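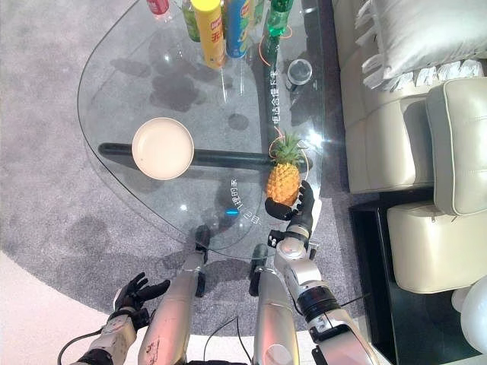 Chapter 9: House Rules

I once spent a whole afternoon arguing about a pineapple. The question was whether a humanoid should be allowed to pick one up from a glass coffee table, and if so, who gets to say yes. It sounds daft until you try to write the rule down!

Up to now we've stayed mostly in workshops, where the floor is marked, the benches are heavy and everybody in the room has been trained. This chapter moves into the living room. The furniture is softer, the tabletop is glass, and there's a plate and a row of drinks bottles within reach of the arm. You already know how to plan a grasp (if you don't, go back to Chapter 6 and have another go at the exercises). What we're after now is good practice: the checks, limits and written rules that let a robot work among household things without anyone holding their breath.

I'll lean on the Lodbridge Code throughout. It's a working code for home robots, 37 clauses long, and I like it because you can read it on a bus. It has its gaps, and I'll grumble about those when we reach them. Where it has nothing to say I've used the house rules from the Clukasness teaching flat, which are scruffier but were written by people who had to follow them on a Tuesday morning with a class waiting.

Have a look at your own coffee table before you read on. Make a note of what would roll, what would spill and what you'd be upset to lose. Keep the list, we'll want it in 9.3.

Most of the trouble in a home happens at the fingers, so that's where the Code begins. Clause 4 says the gripping surfaces must be in view of at least one camera for the whole of a grasp. A head camera is grand for the big picture, but the hand itself often hides the very contact you care about. A camera at the wrist gets you closer.
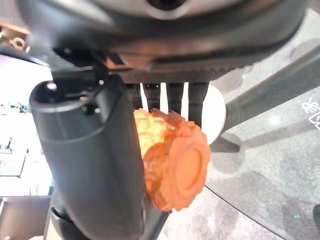

9.1 GRIPPING FOOD AND OTHER AWKWARD THINGS

With the thumb side on the left and the fingers on the right, you can check from the wrist view where the pinch falls. What you can't read from it is force. I've had students tell me a grip "looked gentle", and I always ask for the log. The Code wants a force limit set before the arm moves, written on the task sheet and signed, and it wants a separate limit for anything edible.

Food gets its own line for two reasons. It varies: one pineapple is nothing like the next, and a ripe one has soft patches you won't find until you've squashed them. It also gets eaten, so a hand that has been on the carpet shouldn't go near it until it's been wiped down. Clukasness is stricter here than Lodbridge. Their rule is that anything a robot has handled in practice goes in the bin at the end of the session – I think that's wasteful, but I've never won the argument.

Try this before the next section. Write a one-line rule for picking up an open drink. Now swap with a neighbour and look for a way to obey their rule and still make a mess. (You'll find one. I found 23 in my first class.)

The other half of gripping is what the hand does when it isn't holding anything. An idle hand still has weight and reach, and the Code treats it as a moving part until the power is off. Clause 11 asks for a stated rest position for each hand, clear of furniture edges and clear of the robot's own legs. It also asks for a look at the cables, which do love to loop round things.

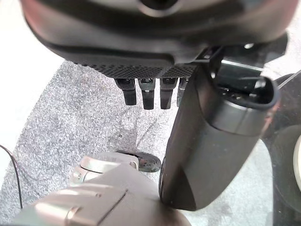
Figure 9.3 Wrist view over carpet. Find the cable and the robot's own forearm.

Notice how much of a wrist view can be taken up by the robot itself. If your software treats every dark shape as an obstacle, it'll refuse to move; if it ignores every dark shape, it'll happily knock its own knuckles. The usual fix is a body mask, and the Shirazi checklist at the back of the book takes you through testing one. Do the test again after any change to a hand or bracket. I know, it's tedious.

Now for reaching past things. Say the fruit is by the edge and the drinks stand at the far end. Clause 16 would have you plan the approach from the near side, open the hand before it gets close, and stop short for a final look. Then, and only then, close the fingers.

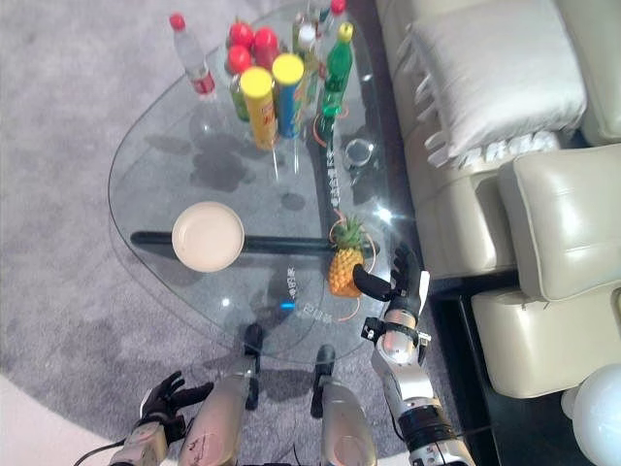
Department of Assistive Robotics, Clukasness College

Our first-years do this approach 100 times on the simulator before they touch the real arms. Each run goes into Dotier, the logging tool we use for coursework, with the stop button tested at the start and the result noted at the end, including the dull ones. Please don't tidy your logs. A run you halted because you felt uneasy is worth keeping, and you'll never lose marks for it.

Glass needs a word of its own. You can see carpet through it, and it throws reflections, so a depth camera may put the surface in the wrong place or miss it altogether. The Code says only that transparent surfaces "shall be declared". We ask for the table height to be measured by hand and typed in, and for a second person to read it back.

Section 9.2 starts with that measurement. You'll need a tape measure, a task sheet and the list you made from your own coffee table.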